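An Open Day at Geddes: Can a Machine Put the Shopping Away Yet?

I spent an afternoon walking around other people's workshops, and I'm still thinking about it.

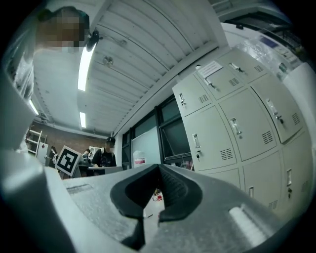 So can a robot do the household chores yet?
A few of them, slowly, in a room it has met before, and with a person close enough to step in.

I got that answer in one form or another at every stop, and I liked how freely people gave it. Geddes opens its building to visitors once a year, and this time the theme was chores: at home, in the stock room, behind the counter. More than 600 people had signed up. I came by bus, was handed a paper wristband, and headed straight for the demos.

The first one was run by Melus, a small outfit working on laundry. Two arms over a table, a heap of hand towels, and a crowd three deep. The arms picked a towel out of the heap, shook it, lost a corner, found it again and laid down a pretty decent fold. It took 2 minutes. Everybody clapped! I timed myself at home later and won easily, but my folds were worse. T-shirts are coming along, they told us. Fitted sheets got a groan from the whole team at once.

Joltano had the shop-floor corner, with real shelving and real groceries (cereal, canned beans, bags of rice). Their machine restocks a shelf from a tote. Cans went up beautifully, one after another, labels facing out. Bags of rice slumped and slid, and twice the arm just stopped with its wrist in the air until someone gave it a nudge. I asked how many different products it can handle and the answer was 241, and then, very fairly, that a normal supermarket would laugh at that number.

What surprised me most was how much of the work is done by hand. A large part of teaching these machines is people doing the chore themselves, over and over, with a gripper in their fist where their fingers would normally be. Opening, closing, picking up, putting down. I got a turn with one and went for a sponge, then a mug, then a teaspoon. The sponge was easy. The teaspoon took me so many tries that a kid behind me started offering advice — good advice, too. You learn very quickly how much your fingertips have been doing for you all these years.

After that came a talk on doors and drawers, which filled a room with 35 seats and most of the floor space around them. The speaker showed clip after clip of handles: round ones, flat ones, ones that have to be lifted before they turn. Each new kind can trip up a machine that did fine on the last. Keys are still a bad day for everybody, apparently. I would happily have listened for another hour.

The last stop was Morereo, who are building a kitchen helper that clears a table. Plates yes, glasses mostly, anything with soup left in it absolutely not. They let visitors set the table however they liked, and people were merciless — forks under napkins, a cup inside a bowl inside another bowl. The robot managed more of it than I would have bet on, and when it gave up it backed off and waited, very politely.

Would I buy one? Not at the moment. My kitchen is narrow, my cupboards stick, and I don't want to stand by with one hand on a stop button while somebody else does the dishes. A shop with tidy shelves and a lot of cans is a different matter, and I can see that happening well before anything turns up in my apartment.

If you want to go, the next open day is in September. Get there early for the towel folding, wear comfortable shoes, and try the gripper if they let you. The coffee is in the hall by the side entrance and the line moves faster than it looks.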